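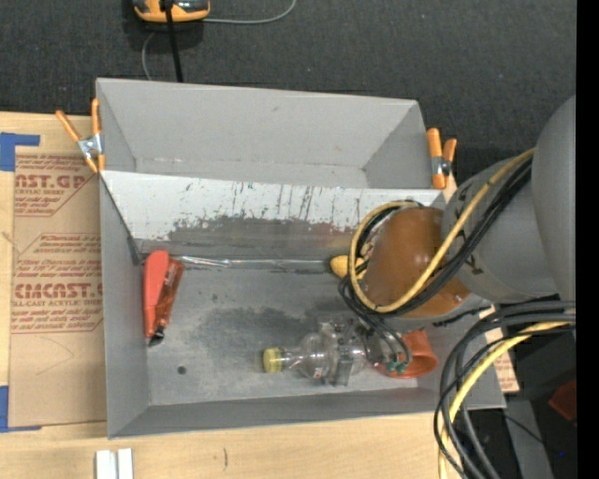

Shared cell rules, Lillthorpe lab - final report, section 2 onward (section 1 is Luzius's, seperate page)

Our project was writing a set of working rules for a bin picking cell that more than one group uses, then checking if people could follow them. We started from the old Breveck checklist, which was 35 items long and mostly unread. First thing we looked at was how stuff gets held down. The bin sits on a wood tabletop with an orange-grip spring clamp on each side, and clamps are quick but our rule now says check both before every run, not just mornings. Second thing was cables. Yellow one and the black bundle run along the arm and loop down by the end of it, over the bin. Rule 4 covers that, see below.

Rules as of Monday, May 30, 2022

1. E-stop within reach of whoever is running. Not on the shelf. Press it once at the start of the shift, confirm arm won't move, reset, log it.
2. Hands out of the bin unless the arm is paused AND the other person says "paused" out loud.
3. Clamps checked by hand. Push the bin, if it shifts redo them.
4. Cables on the arm: move the wrist through its full range at slow speed first, watch the loops. Anything that catches gets re-tied before a run. No tape on moving joints.
5. Reduced speed for any new object set. Full speed only after 100 picks with no stop.
6. Worn surfaces get written down. Scratches on a divider don't stop a run but loose coating might, so log it with a date.
7. Object list stays with the run log. Clear plastic gets its own line, the depth readings on it are bad and the planner needs to know.

How we tested it

Three groups used the rules on the Odera arm setup. 397 runs logged total. Johanna Koller went through the logs and marked which checks were skipped. Rule 3 skipped most, then rule 6. Rule 2 was never skipped as far as the logs show but people can write whatever they want in a log, so weak evidence.

Problems

- Rule 5 was too slow for the Rudex group, they wanted 35 picks instead. We left it at 100 after talking to Urs Steiner.
- Rule 4 had no picture of what a good loop looks like. Needs one.
- No real risk assessment behind any of this. We read parts of the standards for industrial robots but didnt do the full hazard table, ran out of time.

Still to do: hazard table, one page version for the wall, second round of testing in August. Zinash Jemal has the log template, ask her before changing the columns.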